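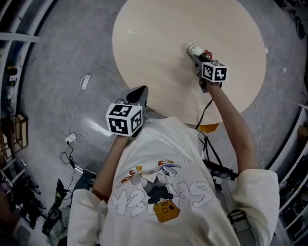
Der runde Tisch aus hellem Holz, mit Dose

Runder Esstisch: Öl auffrischen oder doch Lack? Verkäufer erzählt mir sonst was

Hallo zusammen,

ich habe im Mai einen runden Tisch von Stadero gekauft, helles Holz, Oberfläche laut Lieferschein »naturbelassen veredelt«. Was das heißen soll, konnte mir im Laden keiner sagen. Einer meinte Hartwachsöl, der andere Mattlack, beide sehr überzeugt. Dazu wollte man mir gleich ein Pflegeset von Birska andrehen, 33 Euro für ein Fläschchen und zwei Tücher. Angeblich verliere ich sonst die Garantie. In den Garantiebedingungen steht davon kein Wort.

Inzwischen habe ich an der Stelle, wo morgens die Tasse steht, einen matten Ring, der mit Wasser und Spülmittel nicht weggeht. Im Netz liest man abwechselnd Mayonnaise, Zahnpasta und Bügeleisen. Glaube ich alles nicht so recht. Woran erkenne ich, ob der Tisch geölt oder lackiert ist, und muss ich wirklich die ganze Platte abschleifen?

Gruß, eckenlos

Muriithi
Mach den Tropfentest, aber bitte unten an der Platte oder ganz am Rand. Ein Tropfen Wasser drauf, 9 Minuten warten, abwischen. Ist das Holz darunter dunkler geworden, ist es geölt oder roh. Perlt er nur und es passiert nichts, spricht das für Lack, beweist es aber nicht. Frisches Hartwachsöl perlt auch ganz ordentlich, deshalb halte ich von diesem Test allein wenig. Zweite Probe: mit feinem Schleifvlies an einer verdeckten Stelle kurz reiben. Weißer, trockener Staub deutet auf Lack, bei Öl schmiert es eher.
Falls geölt: den Ring mit 240er Papier in Faserrichtung anschleifen, Staub runter, dünn Öl auftragen, nach einer Viertelstunde den Rest abnehmen. Wirklich alles abnehmen, sonst klebt es noch am Samstag. Ob man danach einen Fleck im Fleck sieht, kann dir vorher niemand garantieren. Bei hellem Holz sieht man es leider öfter. Dann bleibt nur die ganze Platte.
Ölgetränkte Lappen flach ausgebreitet draußen trocknen lassen, nie zusammengeknüllt in den Müll. Die können sich selbst entzünden, das ist kein Märchen.

Cillex
einfach mayo drauf über nacht, hat bei meiner oma immer geklappt

restholz_west
Zur Mayonnaise: Das Fett darin kann einen weißen Wasserring optisch schwächer machen, repariert ist damit nichts. Normales Speiseöl tut es genauso und riecht weniger.
Bei Lack würde ich gar nicht schleifen, jedenfalls nicht am Anfang. Die Lackschicht ist dünn und du bist schneller durch, als dir lieb ist. Das Pflegeset würde ich erst kaufen, wenn klar ist, was auf dem Tisch drauf ist – auf Lack bringt dir Pflegeöl so gut wie nichts. Schreib Stadero per Mail an und verlang das Produktdatenblatt zur Oberfläche. Am Telefon bekommst du wieder zwei verschiedene Auskünfte.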